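Support > Furniture > Storage > Nindlow Curved Cubby Unit > Setup Guide

Overview Parts Assembly Placement Care Contact

Section 4: Placing and Loading the Unit

Read this section after the unit is fully assembled and every connector has been tightened as shown in Section 3. You will need a level, a soft cloth, a pencil, and the wall strap kit from hardware bag C.

4.1 Choosing a position

1. Pick a flat stretch of floor away from radiators and floor vents. Direct sun will fade the wood-grain finish over time.

2. Leave at least 20 inches of clear floor in front so you can reach the cubbies without leaning on the top.

3. Clear the floor before moving the unit. Two people should lift it from the lower body. Do not lift by the raised lip on the top surface.

CAUTION: Dragging the unit can loosen the dividers and scratch the floor. If it must be shifted a short way, slide a folded blanket under each end first.

4. Set the level on the lower panel, first side to side and then front to back. Turn the adjustable feet until the bubble is centered. Check again after a week of use, especially on carpet.

4.2 Fitting the wall strap

1. Mark the strap position on the wall with a pencil, in line with the bracket on the rear of the unit.

2. Fix the wall plate to a stud using the longer screw. On masonry, use an anchor suited to your wall (not supplied).

3. Clip the strap to the bracket and pull it snug.

CAUTION: Do not load the unit until the strap is fitted. Children must not climb or sit on any part of it.

4.3 Loading the cubbies and top

1. Start with the cubbies. Put heavier items in first and spread them across the openings.

2. Soft items such as fabric bags can go in as they are. Fold handles and straps inside so they don't hang over the front.

3. Keep sharp or hard corners away from the colored back panels. These are thinner than the dividers and will dent if pushed.

4. Use the top for light display pieces. A flower pot fits well at one end, behind the raised lip.
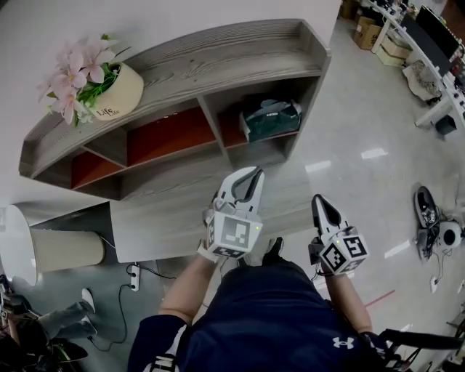

Can a pot with live plants go on the top surface?

Use a waterproof saucer under any pot that will be watered, and wipe up spills right away. Artificial arrangements need only a felt pad under the base.

5. Leave the lower panel clear where you can. It may be used to rest things on while you sort the cubbies, but it should not be used as a step.

NOTE: The load limit for each cubby is printed on the label under the lower body. Do not go over it, even for a short time.

4.4 First cleaning

1. Wipe all surfaces with a dry cloth to remove packing dust.

2. For marks, use a damp cloth with a drop of mild soap, following the grain. Dry at once.

3. Run the cloth along the inside of the raised lip, where dust gathers.

NOTE: Do not use wax, bleach, or scouring pads. Lumenta surface spray may be used on the gray finish but not on the back panels.

4.5 Spare parts

Replacement feet are sold in packs of 5 under part number 341. The wall strap kit is part number 107. Order both from Sendura Parts and have your assembly sheet on hand, as the finish code is printed on its back page.

Continue to Section 5: Moving and Taking Apart.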